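Chapter 12
When the Stitching Stops

Makers of automatic suturing systems like to quote success rates. Wallner's brochure for the Zamus controller gives a figure for completed stitches and says very little about the rest. This chapter is concerned with the rest.

On a practice pad, a fault can look like ordinary work. A thread may be held between two instruments for good reason, or because one of them has failed to let go.
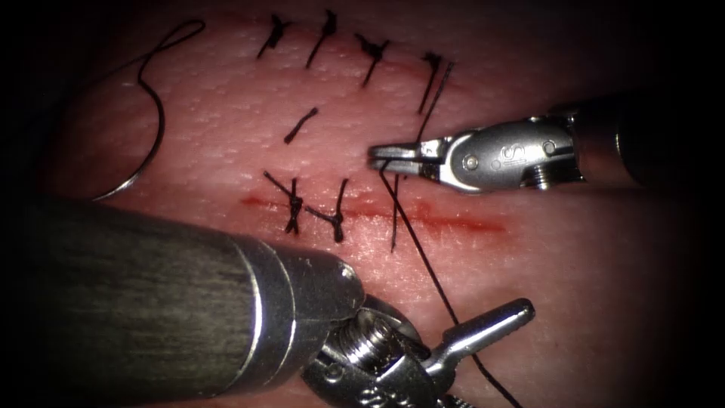 Figure 12.1 Two instruments at a partly closed incision. The needle lies free at the left.

Diane Caron's bench study logged 681 attempted stitches and 92 stoppages. The controller's own log admitted to far fewer — it counted a stoppage only when the software raised an alarm. Any fault an operator caught first went down as a normal pause. Readers should ask of any reliability figure who was doing the counting.

Contact between instruments is harder still to judge. The controller works out where each tip ought to be from its joint readings, and cable stretch can make that sum wrong.

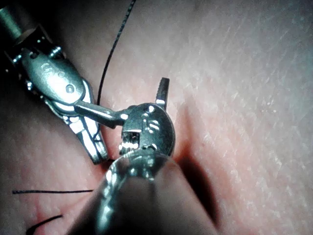
Figure 12.2 Instrument heads at close quarters over the pad, with black suture thread nearby.

Caron's team asked for a force limit at the wrist. Wallner replied that the existing limit was adequate, and offered no test results. We remain unconvinced.

Nor does a row of tied knots settle the matter. A knot can look sound and still slip under load, so each one has to be pulled before it is called a success.
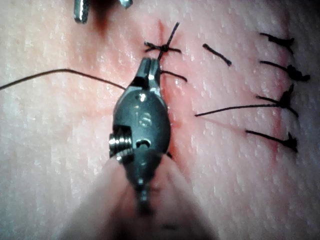
12.1 What Counts as a Fault?

We begin with the dropped needle — the plainest case, and the one most often left out of the tables.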